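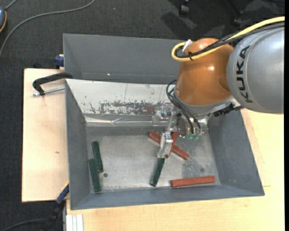
Robot stops with collision fault when picking parts from bin

Reading time: 2 min

Kipchumba Wanyama
2022-02-17

Hello everyone. I work with a KUKA arm which picks rectangular blocks from a metal bin. The bin is clamped on a table and has sloping sides. The vision software is Bitero and it gives me the pick position.

My problem is this. When a block lies with one end close to the wall, the gripper goes down and then the controller reports a collision and stops everything. In the last test I had 2,205 pick attempts and 696 of them ended with this stop. In the simulation I never see it. I already reduced the speed and it did not help. Should I make the collision detection less sensitive? My colleague says yes, but I am afraid to damage the tool.

Oona Mäkelä

Please do not change the sensitivity first. The robot is telling you that it touches something, and you should find out what.

In my experience there are two usual suspects. The first is the tool model. Many people put only the fingers in the model and forget the bracket, the bolts and the hoses. In a bin with sloping walls the bracket can meet the wall before the fingers arrive at the part. Measure the widest place of your tool and add the hoses with some margin.

The second is the bin itself. If the clamp moved by 2 mm, your wall is not where the software believes. Touch the corners of the bin with a pointed tool in slow manual mode and compare. Keep the enabling switch in your hand and let no other person reach into the bin.

Also look at your cables in the same positions. A cable that becomes tight when the wrist turns can give the same fault, and it is easy to blame the wall for it.

Evaristo Villaseñor

had this too. restart the controller, worked for me

Comments

Kiyoshi Tanabe: Restarting only clears the message. The fault will come back at the next pick near the wall.

Kipchumba Wanyama: Thank you Oona. The bracket was missing in my model. I will add it and measure the corners tomorrow.

This site uses cookies to remember your login. Accept | Settings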